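April, late, kettle on for the second time

The Great Sorting has reached its third evening and I have moved one shelf. At this rate the hall closet will be done by the time I've worn out everything in it.

I blame Truvlow. Their spring email promised me a calmer home in 18 days, and I read it standing up, in a coat, with a glove in my mouth, which is when a person is weakest. So I ordered nothing (progress) and hauled it all to the table instead — hats, bags, the scarf that sheds, a Kornano rain shell I paid 80 dollars for and have worn to the mailbox.

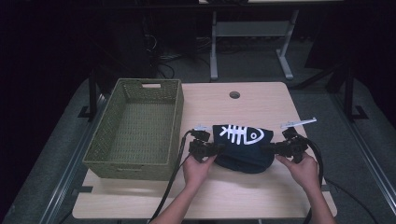

My rule for the evening was one basket, and whatever doesn't fit in it goes to the thrift store on Watkins. It's a decent rule. The olive-green basket sat there empty with its mouth open while I dithered over the fish-skeleton pouch, which is navy, crumpled, and of no practical use to anyone. I have had it through two apartments. I believe it once held sunscreen. I told myself to fold it and make up my mind, and then I flattened it, and then I thought about lunch tomorrow.

The dark blue knit gave me more trouble. I can never fold anything knitted. It slumps, or it puffs, or it stands up in the middle like a tent with opinions. The Flovar leaflet on the fridge says to fold in thirds and "release." Release what? 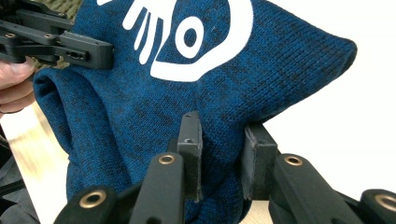

*Dark blue knit, attempting a peak. White hand and ring still on it.*

Decided to keep it. Decided to keep the pouch too, on the grounds that it takes up no room, which is what I said about the other 3000 things in that closet.

For the thrift store: one belt. The rain shell gets until May.

Need to buy milk, and hooks. The hooks don't count as buying storage.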